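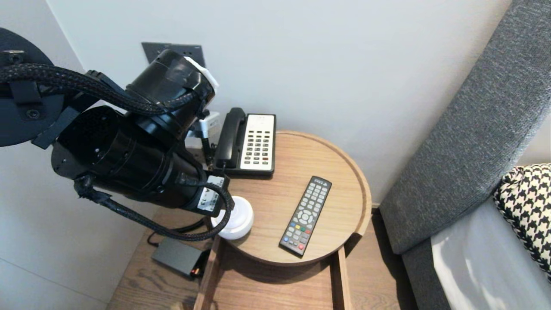 Bedside table (guest rooms)

The guest-room bedside table, also called a nightstand or, in older British inventories, a night table, is a small piece of furniture placed within reach of a bed in a hotel, guest house or other lodging. It differs from the household kind mainly in what is kept on it. At home the top holds whatever the sleeper has put there. In a guest room much of it has been taken up before anyone arrives, usually by a telephone, a lamp and a remote control, and in recent years by small electrical devices of less obvious purpose.

Writing on the subject is thin and leans heavily on makers' catalogues. Claims about comfort, health and "guest satisfaction" should be read with that in mind.

Contents
1 Name
2 Form
3 Usual contents
4 Small round devices
5 The Tindano survey
6 Cleaning and upkeep
7 Criticism
8 See also

Name

"Bedside table" is the ordinary British term. "Nightstand" came in from American usage and is now common in the trade on both sides of the Atlantic. "Bedside cabinet" normally means a closed piece with a door, although shops apply it to almost anything. The Ackroyd furniture lists use all three words for what seems to be one range, with different prices, and no rule for the choice has been found in them.

It is often repeated that the bedside table descends directly from the chamber-pot cupboard. This is true of some closed types. The furniture writer Thulani Mabaso has pointed out that plain open stands were also set beside beds for candles and water, and that the single line of descent in popular accounts is mostly the result of one account copying another.

Form

Most guest-room examples are square or oblong, for the simple reason that they have to fit between a bed and a wall. Round tops are less common. They waste the corner behind them, and the wasted space tends to fill with cable. In their favour, they have no corner to catch a hip or a knee in the dark, and they can be turned a little to suit an awkward room.

A raised rim makes the top into a tray. Makers describe the rim as a safety feature that stops things from rolling off. It does stop pens. Its value against a glass of water is doubtful, as a glass tips more often than it slides, and a rim then holds the spill against whatever else is on the table. Rimmed tops are also slower to wipe, because crumbs and dust gather in the angle.

Below the top there may be a drawer, an open shelf or an open frame. The drawer was once thought necessary for stationery and a religious book. Many newer tables leave it out. Suppliers say that guests prefer open storage. A drawer also costs money to make and has to be checked after each stay, and neither fact appears in the sales literature.

Light oak and oak-toned finishes have been usual in mid-priced rooms for some time. The term "oak-toned" commits the seller to very little, and a buyer who wants oak should ask in writing what is under the surface.

Usual contents

Telephone. The corded desk telephone remains common in guest rooms, well after most guests stopped making calls on it. It is generally placed at the back of the table, near its wall outlet. One typical arrangement has a black handset on the left and a paler keypad on the right, the panel crowded with light buttons and a few red ones. Arguments for keeping the telephone usually mention emergencies. This is reasonable as far as it goes, but it assumes that the person in the bed can tell in the dark which button reaches the desk. Layouts are not standard from one model to the next. Where the printed key has faded, the guest is left with a row of identical squares.

Remote control. The television remote is the item most often found on a bedside table and the one most often moved off it. Remotes with many small buttons are still supplied, along with the familiar row of red, green, yellow and blue keys towards the lower end. Few guests have any use for the coloured row. The popular belief that the remote is the dirtiest thing in the room has been printed so many times that it is treated as settled. The studies usually quoted for it are small, and several turn out to be the same press release.

Light. A table lamp takes up a good share of a small top, and wall lamps have replaced it in many refurbishments. Small domed lamps are sold as a compromise. With the power off, some of these are hard to tell from a speaker, and guests have been known to press one for some while in the hope that it is the other.

Sockets. Wall plates behind or above the table are often fitted before the furniture is chosen, and end up half hidden by it. Plans that show a socket "at the bedside" should be checked against the height of the table.

Small round devices

Over the past few years round white devices have spread through guest rooms, on ceilings, walls and tabletops alike. They are sold as smoke alarms, air monitors, motion sensors, call buttons, chargers and speakers, and many share one casing style: a short cylinder with a gently domed face. Makers call this look "discreet". A less kind view is that it makes it impossible for the person sleeping beside a device to know what it does.

Identification by sight is unreliable. A ring in the middle of the face may surround a button, a sensor or nothing at all. A label on the side commonly carries a barcode and a line of characters too small to be read without a glass, and is meant for the stockroom. Lodgings that take the matter seriously put a card on the table giving the name of each device. The Pilier group of guest houses adopted such a card and then, in its next edition, used most of the space for the breakfast menu.
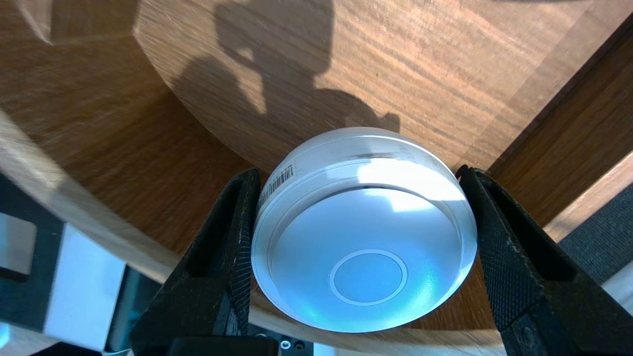
Dunidstead, March

Round white unit with a barcode label on the side wall and a raised ring at the centre of the face. It resembles a smoke detector or a smart sensor puck, and its appearance alone does not settle the matter.

The distinction is of some practical weight. A smoke alarm belongs where its instructions say it belongs, normally overhead, and one left on a bedside table should not be counted as protecting the room. A motion or sound sensor raises a separate question, which is whether the guest has been told about it. Advice to "look for a small light" is of limited use: some sensors show none, and a glossy white face will pick up coloured light from elsewhere in the room.

Claims that such devices improve sleep should be treated with caution. A sensor that measures the air does nothing to the air. Brochures tend to slide from one to the other within a paragraph.

The Tindano survey

The figures most often quoted on bedside tables come from the Tindano survey, which looked at 1,573 guest rooms and recorded what was on the table nearest the door. The survey is better than nothing, and it is cited for a good deal more than it can support.

Its headline finding was that the usable area left to the guest was under 50 per cent of the top. "Usable" was decided by the person filling in the form. A telephone was counted as taking up its base only in some returns, and its base and the full sweep of its cord in others. Rooms with no bedside table were left out altogether, although guests in those rooms might be thought to have the strongest complaint.

The survey also recommended a minimum of 20 centimetres of clear space at the front edge, for a book and a glass. Mabaso has asked where the number came from. The published notes give no source. An earlier Ackroyd leaflet has the same measurement, there described as the width of its own drawer front, and it is possible that the recommendation began as a description of a product. The compilers have not replied on the point.

No repeat of the survey has been published.

Cleaning and upkeep

Wooden tops in guest rooms suffer mainly from rings, polish and dragging. The usual instruction is a damp cloth followed by a dry one, working along the grain. Spray polish is widely used and not much good; it builds up inside a rim, where it turns grey and holds fluff. Telephones and remotes should be lifted and not pushed, as the rubber feet on older handset bases mark pale wood.

Room checklists often allow 20 seconds for the bedside table. Anyone who has cleaned round a corded telephone will regard this as hopeful. The same lists seldom mention the wall side of the table, and on round models that is where most of the dust is.

Loose rims on round tables are commonly reglued on site. The repair holds if the old glue has been scraped out first. Filling the gap with coloured wax hides it for a season.

Criticism

Two complaints recur. The first is that the table has become a shelf for the lodging's own equipment, so that the guest's glasses, book and medicine go on the floor. The second is that fittings are added and hardly ever removed: the telephone stayed when the mobile came, the clock radio stayed for years after that, and the sensor is now being set down beside both.

Defenders reply that guests complain more loudly about a missing item than about a crowded top. There is probably something in this, though the evidence offered is nearly always a hotelier's recollection. Trials in which guests chose for themselves what to keep on the table would be cheap to run. None has been found for this article.

See also

Bedside lamp
Chamber furniture
Hotel telephone
Remote control
Tray table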